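Ward diary: the falls socks, the new chart and other improvements

Posted Friday, after a late
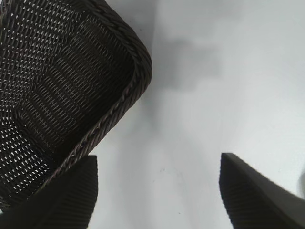 Before handover

Got in early because the bus for once did what the timetable says. Vutstead in January is dark at both ends of a shift, so I had tea in the staff room and read the notice that has gone up over the sink. We are to have a new hydration programme. It has a name, Ernix, and a logo with a droplet in it, and it will apparently transform how older patients drink.

I have been nursing long enough to have had my patients' drinking transformed before. We had the red lids. We had the blue beakers, which were meant to replace the red lids, and for a whole winter we had both, and the relatives thought the colours were a code for how ill people were. One daughter cried at me over a lid. So I read the notice with my coat still on and my arms folded.

The claim is that a drinks round on a fixed timetable, plus a chart on a tablet, cuts urine infections and confusion. It may well do. Offering people drinks is a good idea and I would like to see more of it. What I can't find anywhere in the leaflet is who is pouring.

The training

Forty minutes I'd set aside for the dressings on bay two went on a training session instead. The trainer was pleasant and had clearly never tried to get a cup of tea into someone who thinks you are her sister and is cross with you. She showed us a slide that said 3664 patients had been through the programme at other sites. I asked what happened to them. She said the feedback had been very positive. I asked whose feedback, and she said staff feedback, and moved on to the slide with the droplet.

I don't think she was hiding anything. I think she had been given the slides. But 3664 people went through something, and there must be a record of how many had a fall or an infection or went home with a catheter they hadn't come in with, and I would have traded every droplet for one row of that. I've asked for it in an email. I'll put the answer in here if I get one.

The tablet chart runs on Drornico, the same system we have for turning charts. I have mixed feelings about it. When it works it is quicker than paper, and you can read it, which could not be said of some of the handwriting on our old ones. But it only lets you record a drink as given. If I put a full cup down at ten and take a full cup away at noon, the paper chart had a space where I could write "refused, tried again, took a few sips". On the screen I either give it or I don't. A patient can be beautifully hydrated on Drornico and have a tongue like a doormat.

Afternoon

Busy, then very busy, then that odd flat bit after visiting.

One of my ladies, who has been off her food since she came up to us, drank a whole beaker of squash because I sat on the end of the next chair and had my own water at the same time. This is hardly a discovery. My grandmother could have told you that people drink when they have company. It took ten minutes, and in those ten minutes two bells went and somebody else had to answer them. Her total for the shift was 523 millilitres, and I was so pleased I said it out loud at the desk. It isn't enough. It was more than yesterday.

I tried to enter the ten minutes under "support given" and the menu offered me verbal, physical or none. I put verbal. We'd barely spoken.

There was also the matter of Yap, which is the thing you wear round your neck so you can call a colleague without walking the length of the ward. We've had 3 of them on charge since last week and 2 that hold it. I quite like Yap, against my own expectations. I was very rude about it in this diary when it arrived and I'd better own up to that. It saved me a walk twice today and it meant I had help with a hoist when I needed it and not a quarter of an hour later. It does pick up your stomach rumbling.

Still to do

Ask pharmacy about the thickener, which has changed tins again, and the scoop is a different size from the old scoop. I want to know whether the instructions on our wall match the new one before anybody's relative has a go.

Look up the original trial behind the drinks rounds, if there was one. I have a suspicion it was done in care homes, with people who were up and dressed and sitting at a table, and that bears very little resemblance to bay two. If I'm wrong I will say so.

Find out whether the drinks trolley is being replaced. It pulls to the left and always has.

Home at half past ten. Had two glasses of water standing up in the kitchen, having had nothing since that cup with the lady in the afternoon, and went to bed with a headache.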